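The patient business of throwing pictures away

February 5, 2023

Kornél Vörös keeps a kettle within reach of his keyboard, and I mention it because a good part of my day in Ellcombe was spent listening to it boil while a progress bar crept across a window. He writes the perception software at Musitmont, a small firm up two flights of stairs, and he had warned me on the phone that I might find it dull. I didn't, though I did drink a great deal of tea.

His current project is called Trodoline, and its job is to look at what a gripper's camera sees and decide, many times over, how far each view ought to be trusted. When the arm swings quickly, the world turns to streaks. A plant becomes a wash of olive and yellow-green, a blue surface keeps its colour but loses its edges, and anything white and bright simply swallows its neighbours.
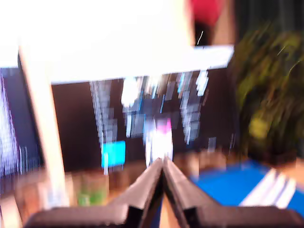
Teaching software to doubt

The older approach, Kornél told me (fetching the biscuits as he did so), was to bin any view that fell below a sharpness score and wait for a better one. It worked well enough on a slow arm. On a quick one the planner could be left with nothing to go on just when it most needed help, and it would stop dead, like a driver braking in fog.

Trodoline gives each view a weight instead. A smeared one still tells the planner a little about which way things are moving, so it is allowed a small say, and the fingers themselves, whose position is known from the joints anyway, are masked out before the scoring starts. The first version was written in October and had 514 settings, almost all of them adjusted by hand. Kornél now admits to 3, and looks rather proud about it.
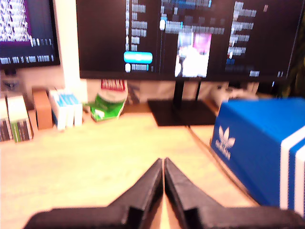 What won me over was how much of the work is plain housekeeping. There is a tool called Kovács, named after a teacher Kornél was fond of, which replays 2000 short recordings every night against the latest code and leaves a list of the ones that have got worse. He reads it over breakfast, grumbling, and goes through the worst of them one view at a time. Some mornings the fault lies in the clock, with the pictures and the joint readings drifting a hair apart, and then the whole day goes on that and the clever ideas have to wait.

I asked what he would like to fix next. "Glare," he said straight away, and put the kettle on again.

214 shares | 17 comments

Related
Why planners dither at doorways
A week with the people who test emergency stops
Old code, new arms: keeping a controller alive
Letters: your thoughts on kitchen robots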